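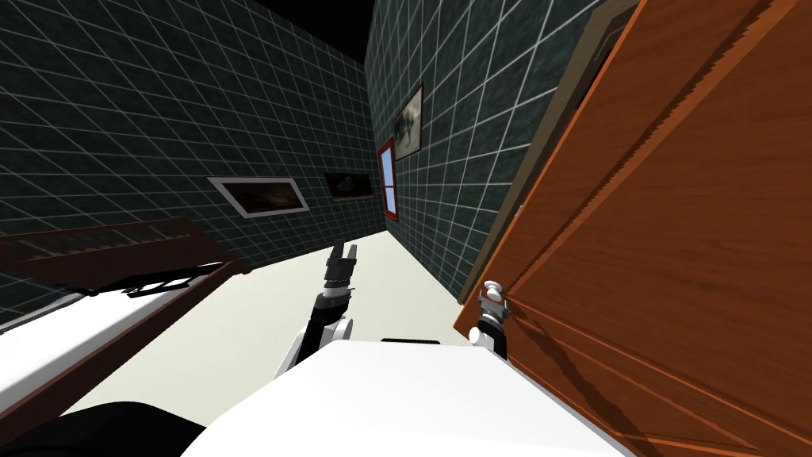 夏になると木のドアが閉まりにくくなります。削るべきでしょうか

投稿者：hoa_do
皆さま、はじめまして。Wulhamの古い家に家族と住んでいるHòa Đỗと申します。日本語は勉強中ですので、おかしな表現がありましたらお許しください。

質問は木のドアのことです。8月に入ってから、寝室のドアの上の角が枠に当たるようになりました。閉めるときに強く押さなければならず、夜に子どもが起きてしまいます。冬には何も問題がありませんでした。義理の父は「かんなで2ミリ削ればすぐ終わる」と言います。妻は「秋まで待ちなさい」と言います。どちらが正しいのか、ご経験のある方に教えていただきたいです。

投稿者：cuc.dang
こんにちは。私は待つほうに賛成です。木は湿気を吸うと幅が広がりますが、乾くとまた縮みます。今の季節に合わせて削ると、冬にすき間ができて、そこから冷たい風が入ります。私は前の家でその失敗をして、結局、すき間テープを毎年貼ることになりました。

まず蝶番のねじを確認してください。ねじがゆるんでドアが下がっているだけの場合も多いです。

投稿者：Kelechi_W
すみませんが、私は少し違う意見です。毎年同じ場所が当たるのでしたら、少しだけ削ったほうが楽だと思います。無理に閉め続けると枠の塗装がはがれますし、取っ手の部分にも力がかかります。私は当たる場所に鉛筆で印をつけ、紙やすりだけで直しました。かんなは使っていません。作業は2時間で終わり、その後4年間、何もしていません。
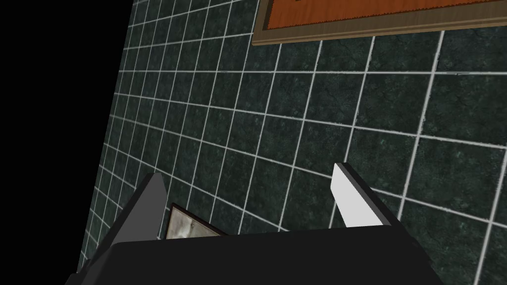

添付画像（投稿者：Kelechi_W）

投稿者：cuc.dang
Kelechiさん、紙やすりでしたら私もそれほど反対しません。ただ、削ったところは必ず塗り直してください。塗装のない木は水分をもっと吸いますので、次の夏にはもっとひどくなるかもしれません。

投稿者：Kelechi_W
はい、それはおっしゃるとおりです。書き忘れました。私はNuttallのワックスを塗りました。においが強いので、窓を開けたほうがいいです。

投稿者：bethel_a
横から失礼いたします。家の湿度は測りましたか。私の家では、ドアより先に引き出しが動かなくなりました。祖母から譲られたたんすで、とても気に入っているのですが、夏の間は一番下の段がどうしても開きません。
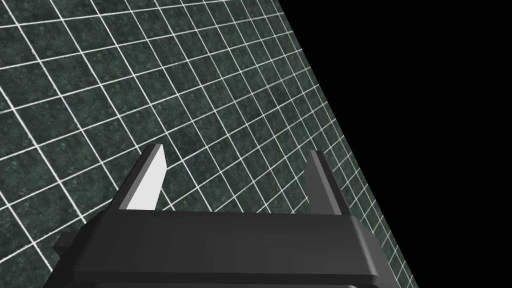

それで除湿機を買いまして、寝る前に6時間のタイマーをかけるようにしましたら、引き出しはだいぶ軽くなりました。ろうそくを引き出しの底にこすりつける方法も教わりましたが、これは夏の終わりにほこりがつくので、私はあまり好きではありません。電気代が気になる方には、こちらのほうが合うかもしれません。

投稿者：hoa_do
皆さま、たくさんのお返事をありがとうございます。湿度計は持っていませんので、今週買いに行きます。蝶番のねじは、上のほうが少しゆるんでいました。締めましたら音は小さくなりましたが、まだ角が当たります。

もう一つ質問があります。ドアの上の面は、自分では見えないところですが、ここも塗るべきでしょうか。

投稿者：shazia.rana
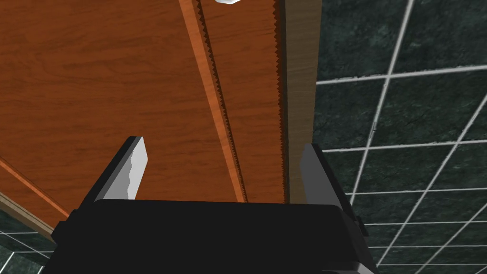

塗装のことでしたら、私は見えない面こそ気をつけて塗っています。家具の学校に通っていたとき、先生に「表だけ塗った板は反る」と何度も注意されました。表は湿気を吸わないのに裏は吸うので、両側の動きが違ってしまうのです。赤みのあるオレンジ色の木を下から見上げた写真を付けましたが、こういう下向きの面は、立っていると目に入らないので、つい忘れてしまいます。ドアの上と下の面も同じです。踏み台に乗って、手で触ってみてください。ざらざらしていたら、塗っていない可能性が高いです。

削るかどうかについては、私はcuc.dangさんと同じで、急がないほうがいいと思います。

投稿者：Kelechi_W
shazia.ranaさん、ドアの下の面はどうやって塗りますか。外さないと無理ではないでしょうか。私のドアは重くて、一人では外せませんでした。

投稿者：shazia.rana
外すのが一番ですが、私は小さい鏡を床に置いて、古い絨毯の切れ端に塗料をつけて、下からすべらせるように塗ったことがあります。きれいではありませんが、見えない場所ですので構いません。床には新聞紙を敷いてください。

投稿者：hoa_do
触ってみました。上の面はざらざらしていました。義理の父にも見せましたら、「それなら先に塗ろう」と言ってくれました。削るのは乾燥した季節まで待って、もう一度考えます。塗料は水性と油性のどちらがよろしいでしょうか。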